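How to Fold T-Shirts So They Fit in a Basket
By Leena Heinonen, 30 November 2021

I have been folding shirts on the same sort of table since I was eight, and I still find it the nicest part of laundry day — put the radio on, pour yourself something warm, and take your time.

Step 1. Start with one piece
Take a single garment from the pile and leave everything else where it is. Soft, slightly shiny fabrics love to bunch up into deep wrinkles, so find a seam first and let it lead you to a hem or a sleeve.
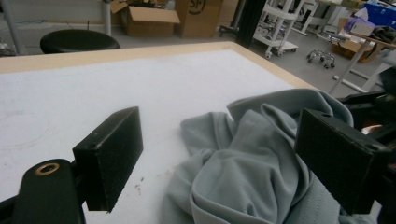

Step 2. Shake and smooth
Hold the shirt by the shoulders, give it 2 good shakes and lay it face down. Smooth from the middle out toward the sides with your flat hand. My mother used to iron at this point, bless her, but I never do.

Step 3. Bring in the sides
Fold one side toward the center, sleeve and all, then lay the sleeve back along the fold. Do the same with the other side, and you should have a long strip with the collar at one end.

Step 4. Fold up and turn over
Bring the hem up toward the collar, then turn the whole thing over so the collar faces up. I like a bit of the lettering to show, like the blue "tulip flower" on this pale gray-green one, and then I can find the right shirt without digging. A low wicker basket beside you saves a lot of walking!
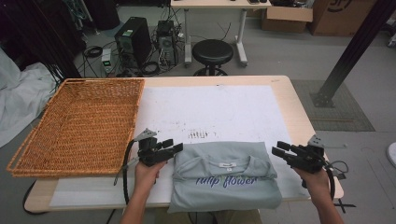
Step 5. Fill the basket
Lay the shirts in flat, or stand them on edge if your basket is deep enough, and keep the heavy sweatshirts at the bottom.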